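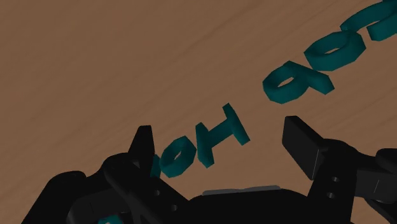 Possession charting for small-school girls basketball, thread. I logged every Vasarport game this season by hand and the box scores kept disagreeing with my sheet. Most of the gap came from what people call a possession. It's a labeling problem before it's a math problem, a bit like block letters lying on a table and seen upside down: an "o" still reads as an "o" from any side, and most of the alphabet doesn't.

2/ My rule: a possession ends on a made shot, a defensive rebound, a turnover, or the end of a period. An offensive rebound extends it. Clendeck's bench scores an offensive rebound as a new possession, so their totals run high and their points per possession run low.

3/ Sample: the last 464 possessions, both teams, my rule. Vasarport turned it over on 49 of its own. Most were passes into the post against a 2-3 zone.

4/ Free throws are the messy part. Box scores from this level rarely separate one-and-one trips from two-shot trips. A missed front end looks like half a trip if you use the college multiplier. I log the trip type live and skip the multiplier.

5/ Held balls. If the arrow favors the offense, same possession continues. If it favors the defense, I log a turnover. Pimentel's book leaves the second case out entirely, so their turnover counts can't be compared with mine.

6/ Pace. Against Flerkitus, Vasarport had 40 possessions. Flerkitus held the ball late in the fourth, which is legal with no shot clock. Per-game scoring averages from a game like that say very little about the offense.

7/ Sheet layout for next season: period, clock, team, start type, end type, points. One row per possession. I dropped the shooter column in September and put it on a second tab.

Last updated November 1, 2021
2 min read
Contact | Copyright | Back to top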